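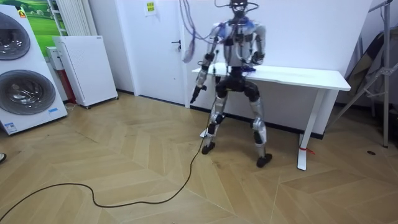
Acta redactada por Ehsan Sandhu, secretario en funciones (por segundo año en funciones)

Inicio | La asociación | Actas | Huertos | Contacto

Usamos cookies propias y de terceros para mejorar su experiencia. Aceptar | Configurar

Acta de la reunión de marzo de la Asociación de Hortelanos de Irnard

Asisten: Sandamali Munasinghe (presidenta), Karthik Howlader (cuentas), Nuwan Uddin (agua y herramientas), Sandamali Gazi (parcelas) y quien suscribe. Asisten también 13 socios, dos de ellos hasta el final.

Excusa su ausencia la representante de la finca Medina, que mandó un mensaje a las siete y cinco diciendo que llegaría a las siete.

Se abre la sesión a las 19:20. Para evitar los equívocos del acta pasada, en la que se atribuyó a una Sandamali el voto de la otra, se las nombrará por el apellido. Munasinghe pide que conste que ella jamás habría votado a favor de las gallinas.

1. Lectura y aprobación del acta anterior

Se lee el acta anterior. Howlader señala que donde dice «el señor Howlader se acaloró» debería decir «el señor Howlader intervino». Se debate el matiz durante un rato. Se acuerda la fórmula «intervino con calor» y se aprueba el acta con esa enmienda y una abstención, la de Howlader.

2. Cuentas

Howlader presenta el estado de la caja. El saldo asciende a 2.259 euros, todos ellos, según sus palabras, «ya gastados en espíritu». Están pendientes de pago la reparación de la bomba, el seguro y la factura de la grava, que llegó en noviembre y que desde entonces ha ido cambiando de carpeta.

Un socio pregunta por qué se compró grava. Uddin responde que para el camino. El socio pregunta por qué sigue habiendo barro en el camino. Uddin responde que la grava está debajo. Se pasa al siguiente asunto.

Quedan cuatro cuotas sin abonar. No se leen los nombres por delicadeza, aunque durante la pausa que hizo Howlader para no leerlos varias personas se miraron los zapatos. El plazo se amplía hasta final de abril. Quien no haya pagado para entonces perderá el derecho a usar la desbrozadora, que de todas formas no arranca.

3. Agua de riego

Punto largo. Se resume.

El depósito de arriba pierde por la junta de la llave desde las heladas. Uddin la ha cambiado ya una vez, con una pieza de la ferretería Resa que resultó ser de otra rosca, y ahora la pérdida es, según él, más ordenada. Propone sustituir la llave entera y poner de paso una llave de corte a la altura del manzano, para poder trabajar abajo sin dejar a secas a los de arriba.

Los de arriba se muestran conformes. Los de abajo preguntan si eso significa que se les cortará el agua. Uddin explica que solo cuando haya obra. Los de abajo preguntan quién decide cuándo hay obra. Uddin dice que él. Murmullos.

Gazi recuerda que el turno de riego aprobado el verano pasado sigue vigente y que está colgado en la puerta de la caseta. Varios socios manifiestan no haberlo visto nunca. Se comprueba que está colgado en la puerta de la caseta, por dentro.

Se acuerda:

– Comprar la llave nueva, midiendo antes la rosca. Uddin, antes de Semana Santa.
– Colgar el turno por fuera, en funda de plástico. Gazi.
– Que nadie riegue con manguera libre entre las doce y las seis a partir de mayo. Aprobado por mayoría. Vota en contra el socio del fondo, que alega que sus tomates son de otra opinión.

4. El linde con la finca Medina

La finca Medina sostiene que el seto de laurel ha avanzado hacia su lado. Esta asociación sostiene que lo que ha avanzado es la finca Medina. Se consulta el plano de la caseta, en el que el linde coincide exactamente con una mancha de café.

Munasinghe propone una visita conjunta con cinta métrica y buenas maneras. Howlader propone ir solo con la cinta. Se acuerda invitar a los vecinos a recorrer el seto y ofrecerles después una merienda, en la confianza de que con la boca llena se discute menos el catastro. De la merienda se encarga Sandhu, que se entera en este momento y lo transcribe con la serenidad del cargo.

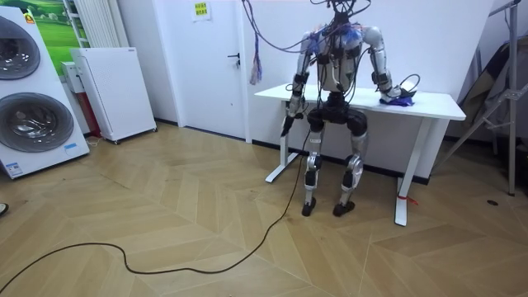 Mientras no haya acuerdo, el laurel no se poda. Un socio pregunta si eso no juega a favor del laurel. Se reconoce que sí.

Se recuerda también que la carretilla que apareció al otro lado del seto es nuestra, lleva el nombre de la asociación pintado y debe volver. Uddin la ha reclamado dos veces. La primera le dijeron que estaba en uso; la segunda, que de qué carretilla hablaba.

5. Parcelas y lista de espera

Gazi informa de que queda libre la parcela contigua al compost, cuyo titular se ha mudado a un piso con terraza y dice, textualmente, que necesita descansar de la tierra. La persona que encabeza la lista de espera ha ido a verla y ha preguntado si había otra. La segunda ha preguntado por el olor. La tercera no contesta.

Se discute si conviene dividirla en dos mitades, más asumibles para principiantes. A favor, Gazi y buena parte de los presentes. En contra, Howlader, que teme que dos medias parcelas generen dos quejas enteras. Se vota y se aprueba la división, a prueba, por una temporada. Las medias cuotas se redondearán hacia arriba, a petición de quien lleva las cuentas y ante la indiferencia general.

Gazi pide además que se respeten los bordes. Ha encontrado una hilera de calabacines plantada en el pasillo común y una silla de playa en la rotonda de las aromáticas. Los calabacines se trasladarán. La silla puede quedarse hasta que aparezca su dueño, y entretanto es de uso comunitario, por turnos, según el orden en que uno se canse.

6. Compost

La pila va lenta. Demasiado cítrico, demasiada hoja entera y muy poca gente con la horca en la mano. Se ha encontrado dentro una cuchara sopera, que puede reclamarse en la caseta. Se ruega trocear lo que se echa y no entender la palabra «orgánico» en sentido filosófico.

Uddin se ofrece a voltear la pila el mes que viene si le acompaña alguien. Se abre un silencio que dura lo bastante como para constar en acta. Finalmente se ofrece Munasinghe, mirando a los demás uno por uno.

7. Fiesta de primavera

Munasinghe propone repetir el formato del año pasado: trueque de semillas por la mañana y comida por la tarde. Se aprueba, con tres correcciones de fondo.

La primera, que las semillas se traigan en sobres rotulados. El año pasado se intercambiaron bastantes sobres en los que ponía «de las buenas», y quien suscribe lleva desde entonces cuidando algo que podría ser una acelga o un error.

La segunda, que se reparta mejor la comida. Hubo mucha tortilla y nada de pan. Gazi pasará una hoja para apuntarse y ruega que no se escriba «lo que haga falta», porque lo que hace falta es saberlo.

La tercera se refiere a la música. El dúo Skudasden se ha vuelto a ofrecer gratis. Se debate si el precio es adecuado. Se acuerda aceptar con agradecimiento y colocarlos junto al seto, del lado de la finca Medina. 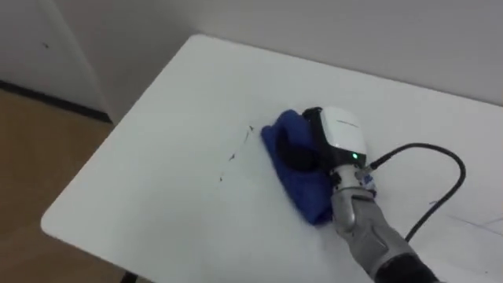 8. Ruegos y preguntas

Un socio ruega que se arregle la cerradura de la caseta, que solo abre quien conoce el truco. Se pregunta cuál es el truco. Hay tres versiones, incompatibles entre sí. Uddin la mirará.

Una socia pregunta si se pueden tener gallinas. Munasinghe responde que eso se votó. La socia pregunta qué salió. Se consulta el acta anterior, donde consta un empate, que en virtud de la confusión de apellidos citada al principio pudo no serlo. Howlader interviene con calor. Se deja el asunto para la próxima reunión como primer punto, y se pide a todos que hasta entonces no compren ninguna gallina. Una persona pregunta qué pasa si ya la tiene. No se le responde.

Otro socio se interesa por la subvención municipal para herramientas. Howlader explica que la solicitud exige un certificado que expide la misma oficina que lo solicita, y que esa oficina abre por las mañanas salvo las mañanas en que él ha ido. Seguirá intentándolo.

Se pregunta, por último, hasta cuándo será en funciones el secretario. El secretario se suma a la pregunta.

Se levanta la sesión a las 21:45, casi dos horas y media después de empezar. Las sillas las recogen Gazi y Uddin.

Tareas pendientes

Uddin: llave del depósito, cerradura, carretilla.
Gazi: turno de riego por fuera, división de la parcela, hoja de la comida.
Howlader: cuotas, factura de la grava, certificado.
Munasinghe: carta a la finca Medina, compost.
Sandhu: merienda, y esta acta.

Próxima reunión: en abril, a la misma hora. Se avisará por el grupo, y por teléfono a quienes lo tengan silenciado.

Última actualización: marzo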